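Priline Robotics Club
Minutes of the general meeting, 28 May 2022

Present: Maribeth Magbanua (chair), Erlinda Pascual, Chun-hung Wei, Rowena Talavera (minutes), Themis Vasilakis, and a very good turnout of members and parents, several of whom had to fetch chairs from the room next door. Thank you all for coming, and thank you especially to whoever brought the lemon bars.

1. Opening and last minutes

Maribeth welcomed everyone and said how glad she was to see so many of the newer members sticking with it through the end of the school year. The February minutes were accepted with one correction: the regional entry is called the Malabanan Cup, and I had written "Malabanan Camp" all the way through. My apologies to anyone who was packing a sleeping bag.

2. Money

Erlinda reported that the club's account stands at almost 1,000 dollars now that the spring dues are in. The entry fee for the Malabanan Cup is 300 dollars and is due before the summer break. Erlinda asked that we pay it right away, while she still has the form where she can find it. Agreed by everyone. There was a friendly but rather long talk over whether the club should also pay for matching shirts, and it was left for the next meeting, with Themis to bring prices and (please) more than one color.

3. Simulation project

This took up most of the evening, and I hope I have it all down properly. The simulation group, which has named its project Hasness, is working on the Cup's pick-and-place task in the simulator. Chun-hung talked us through where they are. The table, the arm and the blue box are all set up, and the members have been taking turns writing the approach moves, where the arm has to bring the gripper in toward the blue box without knocking into anything on the way. Chun-hung explained that they work from two views because a position that seems fine from over the table can look quite different from down at the side, and the younger members said this was the thing that had surprised them most. He was very complimentary about how patient they have been with it.

The group put two views from the simulator up on the screen.

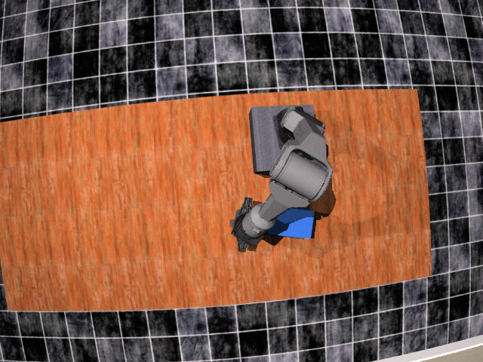
The gripper near the blue box, first from over the table and then from lower down.
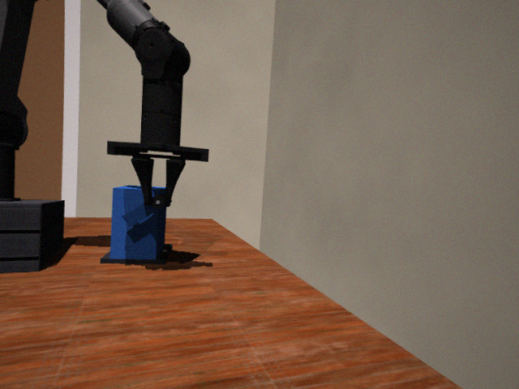

Themis Vasilakis wondered whether the group was leaving itself enough time for the placing half of the task, and would rather see a slow, plain placement that can be repeated than a fast approach with nothing after it. Last year's team spent nearly the whole spring on picking things up, Themis reminded us, and then had one evening for putting them down.

Chun-hung thought this was fair. He said the release height is already on the group's list and that the plan is to keep the approach as it stands from now until the end of June, unless something is badly wrong with it, and to work only on placing. Maribeth asked whether the approach moves had been saved somewhere other than one laptop. After a short silence it was agreed that they would be, and Erlinda offered the club's shared drive, which has plenty of room now that the old banquet pictures are gone.

One of the parents asked how closely the simulated work would carry over if we ever had an arm of our own. Chun-hung said some of it would and some of it would have to be tuned again, friction above all, and that he would be happy to go over this at greater length with anybody who cared to stay after. Quite a few people did.

Agreed: the group will show a full pick and place at the next meeting, finished or not. Members who want to write a placement move should put their names on the sheet by the door.

4. Vusach logbook

The Cup asks every team for a written logbook, and ours is being kept in Vusach, the note program we moved to over the winter. I reported that the entries are in good shape up to the spring break and a little thin after it. Please write yours up the same evening, even if it is only a couple of lines, and please put your name on it. We have a lovely long entry on gripper opening widths and I would dearly like to know who to thank. Themis asked that failed attempts go in too, with the settings used, and there was general agreement on this.

5. Any other business

The door code changes over the summer and Maribeth will pass on the new one. Somebody's blue water bottle has been in the cupboard since February. Erlinda would like the extension cords returned.

Next meeting: to be set once the school calendar is out. Rides should be arranged with Maribeth.

Minutes taken by Rowena Talavera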